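Robot Learning in the Home, Part 4: Gathering Demonstrations
Notes by Liesbeth Aerts, for the students of the practical course

Please read these notes before you come to the lab hours in April. They treat the collecting of examples only. The training of the policy is the matter of Part 5.

In the last part we defined a demonstration as a series of observations, each paired with the action which the operator commanded at that moment. Our task for this year is the waste bin with a plastic liner, in a furnished living room. Two views come from the wrist and one from the head.

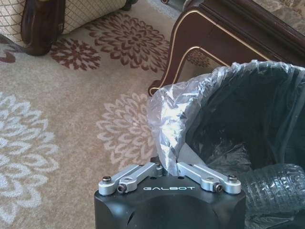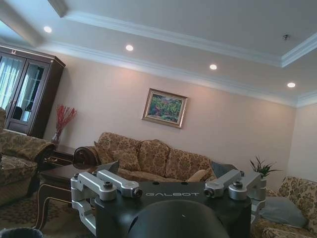
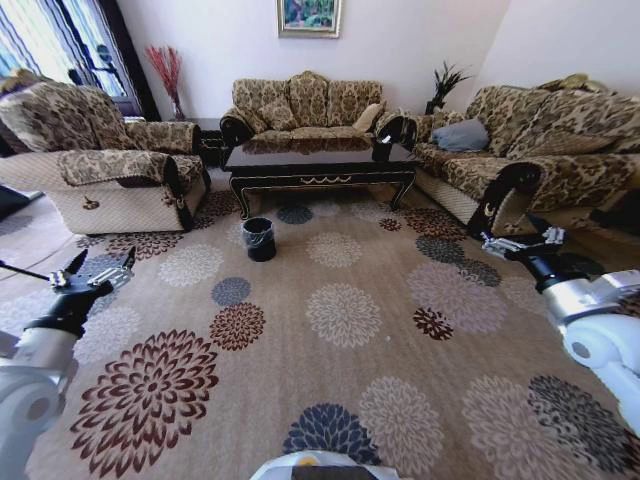

4.1 Why a bin liner

A thin bag is a difficult object for a learning system. It has no fixed shape, it is partly transparent, and the same pull does not give the same result two times. A depth sensor often returns poor values on such material. For a rigid cup you can write down the pose with six numbers, but for a bag there is no short description of this kind, and we must let the system learn from many examples what a good place to grasp looks like.

The task also has a clear order. The gripper must come to the rim, close on a fold of the plastic, and lift without taking the bin along. Students in the Jernance group last year treated these as three separate skills and trained them apart. We will record the whole task in one episode and mark the borders between the phases afterwards.

4.2 What one episode contains

Every episode is stored with:

- the color stream of each camera, with its own time stamps
- the joint positions of both arms
- the commanded and the measured opening of each gripper
- the start and end time of the episode
- one sentence in plain English which says what the operator intended
- a label: success, failure, or discard

Commanded and measured opening are not the same quantity. When the fingers close on a fold of plastic, the difference between the two is very small, and with a hard object it is large. Please keep both columns, also when they look equal to you.

4.3 The role of each camera

The head camera gives the arrangement of the room and the position of the bin relative to the furniture. It is useful in the approach. Near the rim it becomes less useful, for the arm can cover the place where the contact happens.

The wrist camera moves with the hand, so its picture changes completely during one episode. When the hand points down it sees the floor and the object. When the hand is raised it can see walls, lamps and ceiling, and a student may be tempted to cut these parts away. Do not cut them. The policy will receive such views also when it runs, and it must have learned what to do with them.

Exposure is a point of attention. A bright ceiling lamp or a window can change the automatic exposure, and then a dark bin loses its detail for several samples. We fix the exposure before the first episode and write the value in the session sheet.

4.4 Variation

If the bin stands always at the same place, the policy learns the place and ignores the bin. For this reason you change the starting conditions according to the printed plan, and you do not choose them by feeling. Operators who choose freely come back to the same comfortable positions after a short time. We saw this clearly in the Cavgate recordings, where the right arm was used in almost every episode although the plan was open for both.

There are 11 starting positions in the plan. For each of them you vary the heading of the robot and the folding of the liner over the rim. The furniture remains where it is for the whole session.

4.5 Failures

A failed grasp followed by a second attempt is a good example, if the operator corrects calmly. Keep it and label it as a success when the goal is reached. An episode is a failure when the goal is not reached in the allowed time. Discard is only for technical faults, such as a missing stream or a lost connection.

4.6 Amount

The first set has 355 episodes. With the sets of the other groups we want to arrive at 2,000 before the training begins. Work in pairs: one person operates, the other checks the streams and writes the sheet. Change roles after each block.

Exercise for the next meeting

Take 2 episodes from the Lambrechts folder, one success and one failure. Mark the first moment at which you can tell from the wrist view alone that the bag is held. Then do the same with the gripper opening only. Bring both times, and the viewer settings you used in Kalis.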